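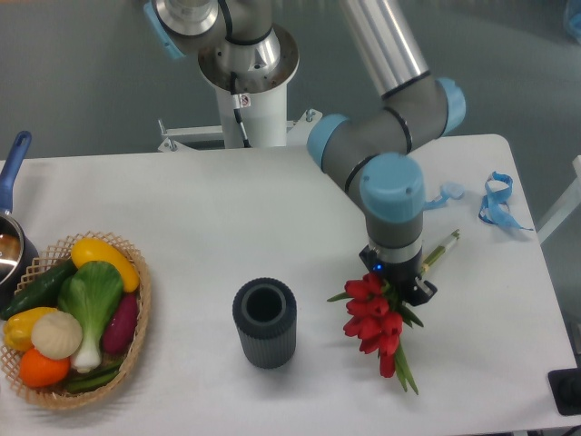 Figure 4. White tabletop with a jointed arm mounted at its back edge.

4.2 Bunch size and leaf retention

The sales records in Section 4.1 treat every bunch of tulips as one unit. Buyers do not. In the intercept survey, shoppers at the Praltel and Ninetti stores often picked up two or three bunches before choosing one, and the reasons they gave had more to do with how full the bunch looked than with the price on the sleeve. This section looks at two features that affect fullness and are set before the flowers reach the store: the number of stems and the amount of leaf left on each stem.

Stem count is printed on the sleeve at Praltel but not at Ninetti. We expected Ninetti shoppers to count, and few did. When asked how many stems were in the bunch they had just bought, most gave a number that was too high if the leaves had been left on and too low if the lower leaves had been stripped. The error was smaller among shoppers who bought flowers every week. It did not differ by age group, and it did not differ between morning and evening visits.

Leaf retention is decided at the packing stage. The Fleury packing shed strips the lowest leaf so that the stems take up less room in a bucket. Bolach leaves all the leaves on. Both suppliers sell to both stores, and the sleeves look alike, so shoppers had no easy way of telling them apart by origin. We coded each bunch as stripped or full at the time of sale. Bunches in which some stems were stripped and others were not, mostly the result of repacking by store staff, were left out of the comparison.

The survey drew 1000 usable responses across the two stores. Full bunches were rated as better value than stripped bunches at the same price and stem count. The difference was clear at Ninetti and weak at Praltel. A likely explanation is the printed count, which gives Praltel shoppers something firmer to go on than appearance. We cannot rule out a difference in lighting. The flower stand at Praltel is near the entrance and gets daylight, while the one at Ninetti is at the end of an aisle.
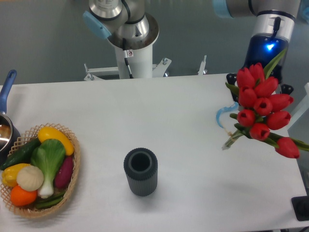

Color also affects how leaf is judged. Respondents described red and purple tulips as looking "finished" when the leaves were on, while for white and pale yellow tulips several said the leaves made the bunch look heavy. The contrast between flower and leaf may be part of this. In Figure 5, a bunch of ten red blooms gathered at the stems keeps its long green leaves, and this is the type of bunch that respondents had in mind when they spoke of a full one. Pale flowers offer less contrast with the sleeve and more with the leaf, so the eye may go to the leaf first. The survey was not designed to test this, and the number of white bunches sold in the study period was too small to support a separate analysis.

Leaves have a cost as well. They lose water, they bruise in transport, and a damaged leaf is noticed sooner than a slightly open flower. Store staff at both sites told us that they pull yellow or torn leaves before putting the buckets out, and that on a Friday, when the largest delivery comes in, there is little time to do it. Some full bunches were therefore partly stripped before any shopper saw them. Our coding was done at the register and reflects the state of the bunch as sold, not as packed.

Two limits should be kept in mind. First, all the responses come from people who bought tulips. Shoppers who looked at the stand and walked away were not interviewed, and they may have been put off by the same features that buyers liked. Second, the survey ended in April, when local tulips were plentiful and cheap. Earlier in the season, when prices are higher, stem count may matter more and leaf less.

Within these limits, the results suggest that stripping the lowest leaf saves bucket space at some loss in perceived value, and that the loss is largest where no stem count is shown. Whether the saving in transport makes up for it depends on freight rates, which are taken up in Section 5.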